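### 3.2 Haushaltswörter im Remdener Korpus

Die Frage, wie ein Gegenstand heißt, gilt in der Dialektologie als die einfache. Yeoh und Santoso haben sie in Remden 138 Personen gestellt und drei Arbeitsjahre später immer noch keine Ruhe vor ihr. Erhoben wurden Bezeichnungen für Küchen- und Werkstattgerät, darunter das, was die Standardsprache mit »Zange« für erledigt hält. Die Befragten sahen das anders. Allein für die Kohlenzange liegen Formen mit und ohne Umlaut vor, dazu Umschreibungen, die eher den Zustand des Ofens als das Werkzeug betreffen.

Santoso transkribierte die Aufnahmen, Yeoh kodierte sie nach dem Schema von Rondonuwu, das für Pflanzennamen entwickelt wurde und sich gegen Werkzeug spürbar sträubt. Die Kategorie »essbar« blieb erwartungsgemäß schwach besetzt. Von 700 Belegen ließen sich 102 keinem Lemma zuordnen; sie stehen im Anhang unter »Sonstiges«, dem ehrlichsten Kapitel jeder Wortschatzstudie.

Auffällig ist die Gruppe der Körpermetaphern. Was greift, hat im Remdener Platt »Finger« oder »Backen«, gelegentlich auch ein »Maul« – die Anatomie wird dabei großzügig gehandhabt. Im Druvis-Wörterbuch fehlen diese Übertragungen, vermutlich weil dessen Bearbeiter nur nach Substantiven für ganze Geräte fragten.
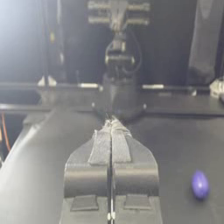 **Abb. 3.** Greifer mit zwei dunkelgrauen Fingern, die zur Spitze hin schmaler werden.

Weshalb setzt sich »Finger« bei den Jüngeren gegen »Backen« durch? Ausschlaggebend dürfte die Schule sein, in der »Backe« fast nur noch im Gesicht vorkommt. Die Älteren bleiben bei »Backen« und halten die andere Form für geziert, was sie in den Interviews ungefragt und ausführlich mitteilten. Eine Auswertung nach Ortsteilen folgt in Abschnitt 3.3.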